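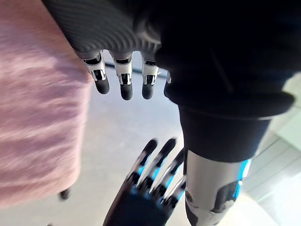 FOR IMMEDIATE RELEASE

January 10, 2024

Vangate Ledger opens its letters page to candidates, with a few strings attached

VANGATE – I've been editing this paper long enough to know that nothing fills my inbox faster than a school board race. So I'm happy (and a little nervous!) to announce that the Vangate Ledger is changing the way we handle letters, guest columns and endorsements during local election season, starting with the spring races.

The short version is that candidates can write for us again, we're done endorsing people for local office, and every letter about a race will now carry a line telling you whether the writer has given money to a campaign or works for one.

Now the longer version, for anybody who likes the details as much as I do.

Our old rule barred anyone on the ballot from appearing on the opinion page for 90 days before the vote. I wrote that rule myself, back when we had two people running for mayor who were each sending me a column a week, and I was tired. It did keep the page quiet. It also meant that when the Yakubu Township water rates came up last October, right in the middle of the campaign, the folks who knew the most about the subject couldn't say a word in print, and the people who were mad about it had the whole page to themselves. We heard about that. I got an earful at the hardware store, at the dentist and once through my car window at a red light.

So here's what we're doing instead. Each candidate for town, township or school office in our coverage area gets one guest column, up to 700 words, any time before the final 11 days of the campaign. After that we close the page to new election letters, so that nobody gets hit with a charge they have no time to answer. If a column names an opponent, we'll send it to that opponent before it runs and hold space for a reply in the same issue. Candidates who miss their slot don't get a second one, and I'm going to be stubborn about it, so please don't call me at home.

Letters from readers stay at the length they've always been. You'll still need to give us your real name, your town and a phone number where we can reach you (we don't print the number). The new part is the disclosure line. If you've donated to a campaign, put together its mailers, or you're married to the candidate, we'll say so in italics under your name. There's no shame in any of it. I just think readers ought to know, and quite a few of you have told me the same thing.

About endorsements. We've made them in this paper for 70 years, and I've read most of the old ones in the bound volumes downstairs. Some are wonderful. One of them spends four paragraphs on a candidate's handshake. But our newsroom is small, and the same reporters who cover the council on a weeknight were sitting in on the meetings where we picked our favorites. That bothered them and it bothered me. We'll put the space toward a voter guide, with the same 16 questions going to every candidate in a race and the answers printed side by side, spelling fixed and nothing else touched.

The questions are going to come from you, by the way. We'll be collecting them at the Usta Public Library, at our front counter and through the form on our website. Ask about roads, ask about class sizes, ask why the Plivance Street bridge has had that orange barrel on it since before my kid could drive. If a lot of people want to know the same thing, it goes in.

One more item, and it's about us. Ledger employees still can't run for office in any town we cover, can't put up yard signs and can't donate to local candidates. That goes for me too. Freelancers can do as they like, but if they're involved in a race they won't be writing about it. We're also posting the full policy on our website, where it should have been all along, with a phone number for complaints. The phone rings on my desk.

I expect we'll get some of this wrong the first time through. If a deadline turns out to be silly or the disclosure line trips somebody up, we'll fix it after the spring vote and tell you what we changed on the opinion page.

Candidates who want a copy of the column guidelines can pick one up at the front counter or ask for one by email. Readers with questions for the voter guide can send them in starting today.

About the Vangate Ledger

The Vangate Ledger is a locally owned community newspaper covering Vangate, Usta and Yakubu Township, including town government, schools, high school sports and the occasional loose cow. It's available by mail subscription, at area grocery stores and online.

Media contact: Editor's desk, Vangate Ledger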